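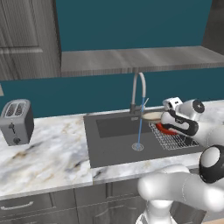

Dexter Rivera wrote in to say that I have no business complaining about Sultow's back line when I haven't been to an away match since February, and that if I'd made the trip to Gralow I would have seen them defend perfectly well for most of the second half.

Fair enough, Dexter. I did listen to Gralow on the radio, though, and "most of the second half" is doing a lot of running for a man with no substitutes left. We lost 3-1. Two of the goals came from the same corner routine, which even the commentator saw coming, and he had spent the first half talking about his drive up.

My trouble is with the left side. Pangilinan is a lovely passer of the ball and I would happily watch him warm up for an hour. But he is a midfielder, and he has now played five matches at left back because the coach likes "options." Every winger in the league also likes options, and one of them is running straight at Virgilio Pangilinan.

The answer has been sitting on the bench in a big coat. Jennylyn Tan's kid brother came through the youth side, he's left-footed, and he's quick. He has had three minutes of league soccer, all of them against Fajardo when we were already four down. He won a throw-in. I clapped like an idiot.

Leonie Tuhiwai, who reads this blog mainly to correct it, will point out that the last teenager we threw in was sent off before I'd finished my pretzel. True. He also made two good tackles first, and I'd call that a decent rate of return compared with what we're getting now.

Skurkon come to our place next. They're big, they're dull and they're second, and they take long throws that go on longer than some of our attacks. The last home gate was 327, and I could tell you where most of them stand and what they shout. I'll be in my usual spot behind the goal, on the side with the broken gutter – bring a hat.

Prediction: 1-1, Pangilinan to score with a header from the wrong end of the field. Dexter can buy the coffee if I'm wrong. He still owes me one from the cup game.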